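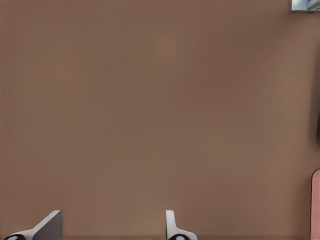 The Lenetmont bench line is a semi-automated packing and kitting operation at Lenetmont, a mail-order stationery and homewares distributor, and is the usual local reference when anyone wants to argue about what robots do to a job. It combines a number of two-fingered robot arms with a smaller number of people who used to do what the arms now do, and who have since taken up doing what the arms do not. Each arm works over a plain brown surface, and much of its day is spent with the light grey fingers held wide apart over nothing in particular, with the goods off to the sides, a posture that long-serving packers recognised at once. Every cell also exists as a simulated double, in which new tasks are rehearsed before anyone is asked to stand beside the real thing. The line is run under a lease from the equipment supplier Skulteck and is known on site as "the benches", the official name, Adaptive Fulfilment Environment, having lasted until the end of the meeting at which it was announced.

Background

Before automation, Lenetmont employed 70 packers across two shifts. The work consisted of taking items from a tray, checking them against a slip, arranging them in a carton and sending the carton down a roller track to be taped. It was regarded as dull but sociable. The benches faced each other in pairs, the radio was chosen by seniority, and a competent packer could hold a conversation for a whole shift without losing count.

Management had looked at automation twice before. The first attempt, a conveyor sorter, was abandoned when it proved unable to tell a notebook from the lid of the box the notebook came in. The second got as far as a consultant's report, a bound copy of which supported the lunchroom microwave for several years. The third proposal, from Skulteck, differed in that the arms could be taught new items without being reprogrammed from scratch, and in that the monthly lease was cheaper than the overtime bill.

The first cells were installed in May, over a long weekend, and the packers came back to find them bolted down in place of the eastern benches. The notice explaining this had been sent by email to a group of staff who did not have work email.

Operation

An arm at Lenetmont picks up one item at a time between two fingers and puts it somewhere else. Almost everything that can be said against it follows from the first half of that sentence, and almost everything in its favour from the fact that it will go on doing so at three in the morning without remarking on it.

Each order is divided by the scheduling software into "firm" and "soft" goods. Firm goods, such as pens, tins and boxed candles, go to the arms. Soft goods, such as tea towels, ribbon and anything described in the catalogue as floppy, go to people. A third category, "other", was added in the second week and now holds 313 products, among them all glassware, one kind of pencil case, and a decorative pear that the arms can lift but will not let go of.

When an arm fails to take hold of an item, it opens its fingers, returns to a resting position and tries again. After the third attempt it lights an amber lamp and waits for an attendant. The rule was three attempts from the beginning, although an early setting error allowed one cell to try for most of a night shift to pick up a shadow.

Training in simulation

New products are introduced to the arms in a simulated workspace before they reach the floor. The simulation runs on two computers in what was formerly the first aid room, and the first aid kit is now kept on top of one of them. A trainer sets out virtual objects, runs the task, changes the lighting and positions, and runs it again, usually until roughly 600 attempts have been logged for a product.

The trainers were recruited from among the packers, a decision that Skulteck had advised against and now mentions in its brochures. The firm had supplied a set of sample tasks in which goods were laid out squarely and well apart. The former packers pointed out that goods had never once arrived squarely and well apart, and began putting things half out of reach, in shade, and hard up against one another. Performance in the simulation fell sharply. Performance on the floor improved, and it took some weeks for the two graphs to be shown in the same meeting.

Trainers describe the work as strange at first. The simulated bench never gets scuffed and has no tape residue on it, and a dropped mug can be restored by pressing a key. Several have reported reaching for that key at home.

Effects on staff

No packer was dismissed as a direct result of the benches, a sentence that appears in the same wording in every company statement on the subject. Casual contracts were not renewed, retirements were not replaced, and the night shift was reduced to a handful of attendants. Those who remained were placed in one of three new roles: attendant, trainer, or exceptions packer.

Attendants look after the cells, clear jams and answer the amber lamps. The job pays slightly more than packing and involves more walking. Its chief complaint is that it can't be done while thinking about something else. A packer's hands knew the work, and the rest of the person was free to go elsewhere; an attendant has to be present for the whole eight hours, in case.

Exceptions packers handle soft goods and the "other" list. Since the arms have taken the simple items, every carton that reaches an exceptions packer is an awkward one, and the daily target had to be lowered twice before it matched what human beings could do with ribbon. Under the old system, a hard order was followed by four or five easy ones, during which a person recovered. The easy ones now go elsewhere. The staff survey recorded this as "increased task variety".

There have been gains that few on the floor dispute. Wrist and shoulder complaints have dropped, lifting has been greatly reduced, and the Christmas rush no longer involves borrowing people from accounts. Some of the older staff have stayed on past the point at which their backs would have retired them. The trainers in particular have come out well, with a pay grade that did not previously exist and chairs that adjust.

The loss most often mentioned is talk. The paired benches were removed to make room for safety fencing, and attendants work out of earshot of each other. The radio was kept, but with so few people within range of it the system of seniority broke down, and it has been tuned to the same golden oldies station ever since.

Naming of the arms

The cells are numbered, and management asked that they be referred to by number. The attendants complied for several days. Most of the arms are now named after former supervisors, on grounds of temperament. The slowest is called Sunday. An attempt to put the nicknames on the official maintenance log was declined by Skulteck, whose engineers nevertheless use them over the phone.

Comparison with other sites

The warehouse at Studton, which took the same equipment a year later, visited Lenetmont before installation and made two changes. It kept its benches facing, with the fencing behind the staff in place of between them, and it rotates everyone through all three roles each week. Output at Studton is a little lower and its sick leave is lower as well. Both sites cite the comparison as showing that their own approach is correct.

Sithole, a smaller packing house specializing in seed packets, leased one cell and returned it. Its products were found to be entirely soft goods. The cell's floor bolts remain, and are used to anchor a table.

Later changes

A second stage of the project was to raise throughput to 200 cartons an hour and introduce arms able to handle cloth. The throughput figure was reached during a demonstration with a single product, a tin of mints, and has not been approached since. The cloth-handling arms are still in simulation, where the tea towel is said to be coming along. In the meantime, the exceptions packers have been asked to train them - on top of their ordinary duties, and with the loan of one of the good chairs.

See also

Order picking
Industrial robot
Job rotation
Decorative pear (Lenetmont catalogue)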